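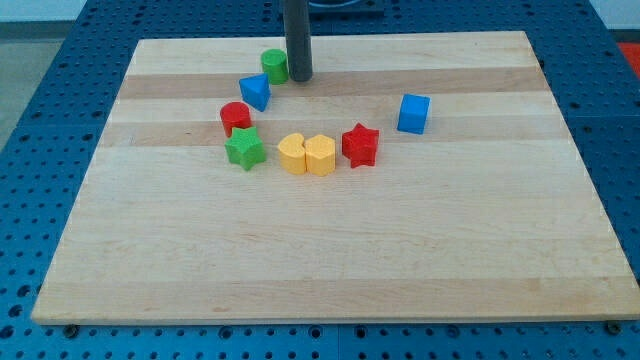
A documentary is a film about real people, real places or real events. Nobody writes lines for actors to learn. The filmmakers go out with a camera, record what happens, and ask questions. Later they choose which parts to keep and what order to put them in. Choosing an order changes the story. Think of the small green, blue, red and yellow blocks on the wooden board. Suppose every green block stood for a person talking and every blue block for a street full of traffic. Put green first and you meet the person before you see where they live. Put blue first and you see the street before you know whose story you are hearing.

How long does it take?

Longer than you might think. The film Kiltley: A Town and Its River runs a little over an hour. The crew recorded 3,115 minutes of video to make it. Most of that was never shown. Some of it was too dark, some had wind noise, and a lot of it was fine but said the same thing twice.

Who makes it?

A director decides what the film is about. A camera operator does the filming. A sound recordist holds the microphone — sometimes on a long pole — and listens through headphones. An editor puts the pieces together on a computer. On a small film, one person may do 2 or more of these jobs.

Is everything in it true?

The people and places are real, but a documentary still has a point of view. The Kiltley film has long talks with people who fish in the river and only one short talk with someone from the paper mill. A different director could have done it the other way around. When you watch, ask who gets to speak and who doesn't.

Where can you see one?

Libraries lend them, and many schools show them. The Sevgate school hall has 693 seats and holds a free film night every February. Anyone in town can come. After the film there is time for questions, and children can ask them too.

Words to know

Footage: everything the camera recorded.
Interview: a talk in which one person asks questions and another answers.
Narrator: a voice that explains things, often someone you never see.
Screening: showing a film to a group of people.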